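Orkness Packing Trial: Second Progress Report
Period covered: August to October
Prepared by Aisling Ó Briain for Colm Ó Dálaigh, Programme Office

1. Where we are

The trial of the Wuverer two-arm packing kit is in its second stage. Stage one covered delivery, assembly and basic safety checks, and was signed off in the last report. Stage two asks whether the kit can pack mixed grocery items into divided baskets well enough for us to recommend it to the smaller hamper and gift firms on our list. We are a little over halfway through it.

Spending is within the agreed amount for the period. We have used 2,000 euro of the contingency, all of it on replacement gripper fingers and a second set of calibration tools. No further call on contingency is planned before the end of the stage.

2. What was supplied

The kit is sold by Monov as a single package: two arms, a table with a rail along the front, the control box and one year of software updates. The supplier's engineer, Marcela Danko, was on site for the first two mornings and has answered questions by email since then. Replies have mostly come the same day. The printed manual is thin on the subject of teaching new tasks, and Ciarán Ó Dubhghaill has ended up writing our own notes, which Monov has asked to see.

Assembly instructions were clear. Cable routing was left to us. We tied the cables along the forearms after one snagged in August, and there has been no repeat. I would expect a paying customer to want this done at the factory, and we have told Monov so.

3. Work in this period

Most of the time has gone on jars, sauce bottles and cans, picked from the table and stood in a wicker basket with dividers. Workneh, who supply the baskets, pack by hand for their own orders and gave us their packing rules. Items stand upright, lids up, and each goes in its own place. A jar leaning on its neighbour counts as a fault even if nothing is damaged.
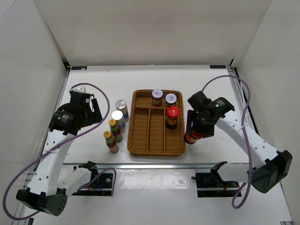
Eoin Hegarty ran the main set of sessions in September. He trained the arms on 45 demonstrations per item type, guiding them by hand, and then let the kit run unaided with the items put out in a different arrangement each time. Over the last full week of sessions, 70 per cent of baskets were packed without a fault. The target for the end of the stage is higher and we do not expect to reach it without changes to the fingers.

The faults fall into a few groups. The most common is a jar that tips as it meets the rim of the basket or a divider. The woven rim is uneven and the arm does not always lift high enough to clear it. Next is a poor grip on the lid, where the jar turns in the fingers and arrives at an angle. Sauce bottles have given less trouble than expected — the narrow neck suits the gripper, and once a bottle is held it tends to stay held. Cans are fine as long as they are not standing too close together at the start.

Speed is not yet being measured formally. Eoin's impression is that a trained packer is well ahead for a single basket.

4. Problems and delays

We lost around two weeks to a fault in one of the elbow joints. Monov replaced the part under warranty at no charge, but the new one had to be calibrated twice before the two arms agreed on where the table was. The software update in September changed the default approach height, and this was not mentioned in the release notes. Ciarán found it by comparing old and new settings files. Anyone buying the kit should keep a copy of their settings before updating.

5. Next steps

Softer fingers with a wider pad are on order. Once fitted, Eoin will repeat the September sessions with the same items so that the results can be compared. We then plan to add boxed goods, and to have one person from Workneh run the kit for a day using only our notes.

We are asking the Programme Office for a decision on one point: whether the trial should include a second basket size. It can be done within the present budget if boxed goods are cut back. I would need an answer before the new fingers are fitted.

A draft buyer's note on the kit, covering set-up, training time and running costs, will come with the next report.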